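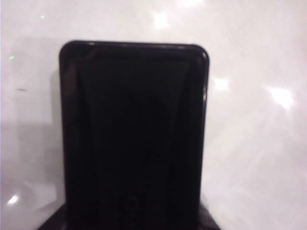 图 3-1 腕部相机画面。黑色亮面件立于黑色底座，背景为白色亮面，可见反光点。

3 腕部相机：安装、接线、调光、示教

适用：Sarkdale 腕部相机套件，配 Drernberg 控制箱，上位软件 Munro。旧版控制箱（面板上没有网口指示灯的那种）接线不同，看附录 B，别照本节接。
本节更新于 2018-08-03。曝光部分重写，其余只改了错字。

3.1 开始之前

先对一下箱内物品，少件别开工，联系发货方补。
相机本体，带镜头盖
Plumley 转接法兰，含内六角螺钉一包
腕部线束，一头航空插头，一头网口
标定板，带保护膜
偏振片，装在小塑料盒里，容易漏看
扎线带若干

另需自备：内六角扳手、无尘布、装 Munro 的电脑。

注意：标定板保护膜要撕。不撕也能识别，精度差，后面抓取偏了查半天查不出来。

警告：以下步骤凡写“断电”的，拔控制箱电源，等面板灯全灭。按急停不算断电。

3.2 安装相机

1. 机械臂走到维护位姿，腕部法兰朝向操作者。断电。
2. 拆夹爪。夹爪线不用拔，放旁边托住，不要吊着。
3. 装 Plumley 转接法兰。定位销对准销孔，压到底，法兰面之间不留缝。
4. 螺钉对角拧。先全部带上，再逐个拧紧。
5. 相机装到法兰侧面的支架上，镜头朝夹爪方向。支架有两个安装孔位，靠外的给长指夹爪用，靠里的给短指夹爪用。
6. 夹爪装回。
7. 用手轻晃相机。有松动就从第 4 步重来。

注：夹爪张开后不必出现在画面里。有的孔位能看到指尖，有的完全看不到，都属正常，标定不依赖指尖。

小心：镜头盖最后再摘。拧螺钉时掉下来的金属屑很容易划镜片，划伤不在保修内。

3.3 走线

1. 航空插头插到相机尾部，听到卡扣响。
2. 线束沿小臂外侧走，每个关节处留活动余量。
3. 扎线带固定在小臂卡槽上，别扎在关节上。
4. 网口接控制箱标 CAM 的口。不要接 LAN，接了也亮灯，但没图像。
5. 上电。手动低速把腕部关节正反各转到软限位，看线有没有绷紧、有没有刮到。
6. 绷紧的话断电，放余量，在次检查。

警告：第 5 步必须手动模式，必须低速，使能开关握在手里。人不站在臂展以内。

3.4 Munro 里添加相机

1. 打开 Munro，进“设备”，点“添加”。
2. 列表里选腕部相机。没有就点刷新，刚上电要等一会儿。
3. 安装孔位：选靠外或靠里，跟 3.2 第 5 步一致。选错了坐标整体偏移。
4. 点“连接”，右侧出图。
5. 摘镜头盖（真的有人忘）。
6. 保存。不保存的话重启控制箱就没了。

出图了但是上下颠倒：相机装反，或者孔位选错。先查孔位，再动螺钉。

3.5 调光（黑色亮面件必看）

深色、亮面的工件，放在白色亮面背景前面，是最难调的组合，参看图 3-1。黑色部分几乎没有细节，背景上又有亮斑，自动曝光两头顾不上。默认参数是给哑光件的，不要直接用。

步骤：

1. 工件放到工作位，插进底座，扶正。机械臂走到拍照位姿。
2. Munro 进“图像”，关掉自动曝光。一定先关，不然后面改的数会被覆盖。
3. 曝光值先填 31。
4. 看工件上沿。要求：上沿和背景之间能看出一条清楚的分界，圆角看得出是圆角。
5. 看不清就往上加，每次加一点。背景开始大片发白就停，退回上一个值。
6. 增益不要超过 60。再高暗部全是块状噪点，边缘检测会乱跳。
7. 看反光点。亮斑挨着工件轮廓的，进第 8 步。离轮廓远的不用管，后面用屏蔽区盖掉。
8. 先动灯，后动相机。灯往侧面移，看亮斑跟着走，走到离开轮廓为止。
9. 灯动不了的现场，腕部小角度偏转，大约 19 度以内。超过这个角度，立式工件侧面会露出来太多，宽度会算大。
10. 还不行，装偏振片。慢慢旋，看到亮斑变暗就锁紧。
11. 装了偏振片画面整体会暗，回第 3 步重调曝光。
12. 存成配方，名字写清楚工件和工位。

注：工件表面如有很淡的标记或字样，不要拿来当特征点。图 3-1 中靠下位置那种暗灰色印记，对比度太低，读不出字，匹配时有时无。用外轮廓。

注：一侧有阴影不要紧，阴影边缘是虚的，软件一般不会当成轮廓。要是当成了，把“边缘锐度”调高一档。另一侧别加补光灯，加了多半又多一块亮斑。

注：背景上的脏印、划痕会被当成小目标。先拿无尘布擦，擦不掉的用屏蔽区。

小心：亮面件不要喷显像剂。除非客户书面同意。有些涂层擦不干净。

3.6 屏蔽区

1. “图像”页点“屏蔽”。
2. 框住远处的亮斑、小亮点、背景污渍，一处一框。
3. 框别压到工件轮廓，也别压到底座斜边，留一点空。
4. 点“测试”，轮廓线应只围着工件。围到底座上的，看 3.7。
5. 保存到刚才的配方。

屏蔽区跟着拍照位姿走。位姿改过，屏蔽区要重画，软件不会提醒。

3.7 工件和底座同色时

黑色件坐黑色底座，软件容易连成一个。做法如下。

1. “轮廓”页，模式改为“上沿 + 两侧”，下沿不参与计算。
2. 在底座上方画一条截止线。截止线以下全部忽略。
3. 底座没拍全没关系，截止线以下本来就不用。上沿必须完整在画面里，左右两侧也要留出背景。
4. 工件高度手动填，按图纸填，不要用画面里量的。
5. 测试。轮廓线应在截止线处断开，断口平直。

注：截止线画得太低，底座两边的斜边会混进来，宽度突然变大。往上提即可。画得太高也不好，两侧可用边太短，角度会飘。

3.8 手眼标定

1. 撕保护膜（见 3.1）。标定板平放在工作位，底座先拿走。
2. 标定板下面垫哑光的东西，直接放亮面上容易有倒影。
3. Munro 进“标定”，选“眼在手上”。
4. 按提示逐个位姿拍。每个位姿等臂停稳再点。
5. 全部拍完点“计算”。
6. 绿色通过，保存。黄色，删掉残差最大的那张补拍。红色，重来，先查法兰螺钉。
7. 底座放回原位，切回工件配方。

小心：标定过程中别改曝光配方。改了要从头。

以下情况必须重新标定：拆过相机，拆过法兰，撞过，换过夹爪长短，换过孔位。只换偏振片不用，但要跑一次 3.9。

3.9 试抓

1. 速度调到最低。手动模式。
2. 加载配方，点“拍照”，看轮廓。
3. 点“走到抓取上方”，停住。目视夹爪中心和工件中心是否对齐。
4. 对齐了再点“下降”。手放使能开关上。
5. 夹紧，竖直向上提，离开底座后停。
6. 看工件表面有没有夹痕。有的话降夹紧力，或换软指套。
7. 放回底座。先对正再松，不要悬空松爪。
8. 连续做几遍，每遍位置都正常，再切自动。

警告：亮面件滑。夹紧力不够会掉，脚下别站人。

3.10 常见问题

没图像，网口灯亮
多半插到 LAN 了，换 CAM。

画面发白
镜头对着灯，或者自动曝光没关。

轮廓线每次拍都不一样
增益过高。或者亮斑压在轮廓上，回 3.5 第 7 步。

工件总往一边偏，偏的量固定
孔位选错，或标定后动过法兰。

偏的量不固定
相机松了。也查一下底座有没有固定在台面上。

白天好用，晚上不行
环境光变了。日夜各存一个配方，或者加遮光罩。遮光罩另购，订货时注明套件型号。

换了一批工件就认不出
看表面，亮面哑光不一样要单独建配方。同图纸也可能不一样。

背景上有小绿点
可能是设备指示灯的反射。用屏蔽区盖掉，不影响。

上面都试过还不行的，导出日志（Munro，“帮助”，“导出”），连同一张原图一起发售后。要原图，不要手机拍屏幕。

下一节：4 夹爪力控设置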